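Linen drive returns to Misesow for third year

January 19, 2018

Households in Misesow are being asked to strip their spare beds and go through their linen cupboards this month as the town's bedding drive gets under way.

The drive collects clean sheets, pillowcases, blankets and towels for families moving into short-term housing on the Sutell side of the river. Last year it brought in 741 pieces, nearly double the total from the first year.

Organizer Cho said small items such as pillowcases and hand towels are the ones most often forgotten. She suggests keeping a basket on the bedroom floor beside the bed and dropping whites into it while the blankets and darker pieces are sorted on top of the mattress.
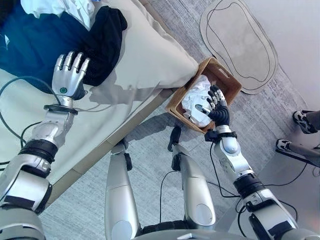 Jhun Layug

A small woven basket with a handle slot will do for the whites, Cho said, and donors can carry it straight in and take it home empty. Blankets should be folded and tied with string. Coloured and dark fabrics should be bagged separately.

Pillows were turned away in the past but will be accepted this year if they are in good shape and have been washed. Electric blankets, mattress pads and anything with a tear longer than a finger cannot be used. Fitted sheets should have the bed size written on a piece of masking tape.

Drop-off is at the Fliseck Street hall, at the side door, from 2 to 7 p.m. daily until the end of the month. Parking is limited to 25 spots and the lot next door is closed for snow storage.

Residents who can't get to the hall can leave their name at the front desk of the library to arrange a pickup. Two drivers are covering the area north of the tracks and a third is needed for the rural routes.

A second collection, for winter coats and children's boots, is planned for September.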